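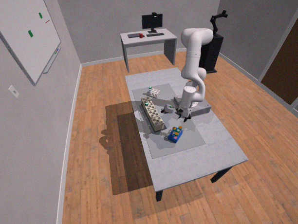

# Setting up and looking after the vial handling cell

Project report, Zodwa Mkhize and Emiliano Palacios

## 1. What the project covered

Our task was to set up a simulated cell for moving capped vials between racks, and to write a maintenance routine that the next group can follow. The cell is called Fera in our files. It was built in the Flivum simulator from a layout left by the Huỳnh group, who used it in March for a different task.

## 2. Layout

The arm stands on a base plate at one side of the table. The racks go on a dark grey mat, which marks the work area. We kept the base plate where it was and moved only the racks, as every taught position is stored relative to the plate.

The first layout gave us trouble. The wrist came too near its joint limit when the arm reached for the far rack, and the planner stopped with an error. Turning the long rack so that it lies diagonally on the mat cured this. 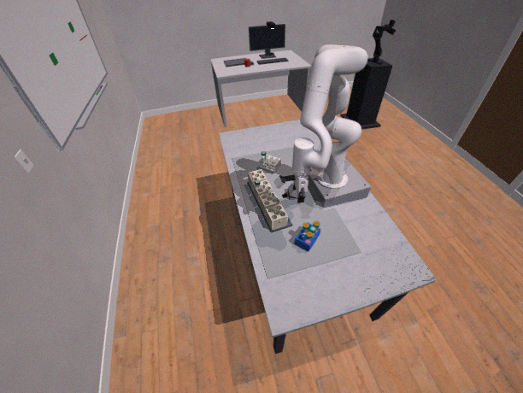 *Figure 2. Arm with the gripper empty, to the right of the long rack.*

## 3. Gripper fault

In early runs the gripper closed but the vial slipped when the arm lifted. Zodwa went through the contact settings and found that the friction value for the finger pads had been reset when the model was imported. We entered it again by hand and saved it in the cell file. The closing force was also too high, so we lowered it in three steps and ran two lifts at each step.

## 4. Routine checks

Before a session:

- Load the cell file and confirm that the gripper opens fully.
- Move the arm to its home position at low speed.
- Compare the rack positions with the saved list.
- Run one pick with a single vial and read the contact log.

If the home position is out by more than 2 mm, reload the base frame before changing anything else. Emiliano corrected the taught points first on one occasion and had to redo nearly all of them.

## 5. Still to do

The Zovitz log reader fails on files from sessions longer than 3 hours. For now we split the session and save each part under its own name. The second arm, on the pedestal, is not covered by the routine.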